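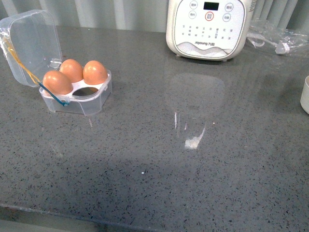
Clear four-cup egg box on the speckled counter, lid open, three brown eggs in the tray.

Storing eggs in a reusable plastic box: is this acceptable in a shared kitchen?

Category: Food storage and kitchens
Asked in December
Status: Answered
Replies: 3

Question

I am responsible for the kitchen guidelines at Gonden, a residence with 16 units sharing two kitchens. Residents have until now kept their eggs in the cardboard cartons from the shop. The cartons take up a good deal of refrigerator space once they are half used, and they become soft when something leaks on the shelf above. One resident has proposed that each unit be issued a small plastic egg box with a lid, of the kind shown, which holds four eggs and could be labelled with the unit number.

Before the proposal goes to the residents' meeting, I would appreciate advice on the following matters.

First, whether eggs keep as well in a plastic box as they do in the original carton.

Second, how the date should be recorded once the carton has been thrown out.

Third, how often such a box ought to be washed, and whether it may go in the dishwasher.

Our current guideline (section 13, "Refrigerated goods") says only that eggs are to be kept "in suitable packaging". I should like to replace this with something that residents can follow without having to ask.

Answer 1
Marked as accepted by the person who asked

A plastic box is suitable provided that it closes properly, is kept clean and stays in the refrigerator. The carton does three jobs: it protects the shell, it limits the odours the egg takes up from other food, and it carries the date. A lidded box does the first two adequately. The third must be dealt with separately.

Our own kitchens at Kallusholm changed over to lidded boxes two years ago. The wording in our guideline is reproduced below and may be adapted freely.

Eggs are to be stored in a closed container on a middle shelf of the refrigerator. They are not to be stored in the door, where the temperature changes each time it is opened.

The best-before date is to be cut from the carton and taped to the outside of the lid, or written on masking tape in pencil or marker. Where eggs from two cartons are kept in one box, the earlier date applies to all of them.

Cracked or dirty eggs are not to be placed in the box. An egg that cracks in the box is to be discarded and the box washed before it is used again.

Boxes are to be washed by hand in hot, soapy water each time they are emptied, and dried fully with the lid open. Particular attention should be given to the bottom of each cup and to the hinge.

Eggs should be placed with the narrow end down where the cup permits. It is generally held that this helps to keep the yolk centred. We do not enforce it.

As to the dishwasher, please consult the marking on the base of the box. Ours carried no marking, and the lids warped on the lower rack. We have washed them by hand ever since.

I would also suggest considering whether four cups are enough. Eggs here are sold by the dozen, so a resident who buys a full carton will still have eight left in it. In our case most residents kept the carton at the back of the shelf and filled the box from it, and the saving in space was smaller than we had expected. Boxes for a dozen are available and stack better.

Answer 2

Just leave them in the carton. It's free, it has the date on it and you recycle it when you're done. I have never understood buying a container for something that comes in a container.

Answer 3

I would add to the first answer that the small boxes are intended mainly for camping and for carrying lunch. The Brundard outdoor catalogue lists its four-egg box on page 77, with the picnic ware, and not with the refrigerator storage. They are quite satisfactory at home, but the catches are small and some residents may find them stiff. It would be prudent to buy one and pass it around before ordering for every unit.

With regard to labelling, paper labels came off in our refrigerator at Acheampong House within a month. Paint marker on the lid has lasted much better. Please ensure that the number goes on the tray as well as the lid if the two parts can be separated for washing.

Hard-boiled eggs should be kept in a different container, clearly marked. We have had more complaints on this point than on any other.

Comment from the person who asked

Thank you for these replies. The Kallusholm wording will be put to the meeting with minor changes, and I will ask for quotations on the dozen size as well as the small one. The remark about the earlier date is especially useful and had not occurred to us.

Was this page helpful? Yes / No
Related topics: Labelling food in shared refrigerators; Cleaning schedules for common kitchens; Disposal of cartons and soft plastics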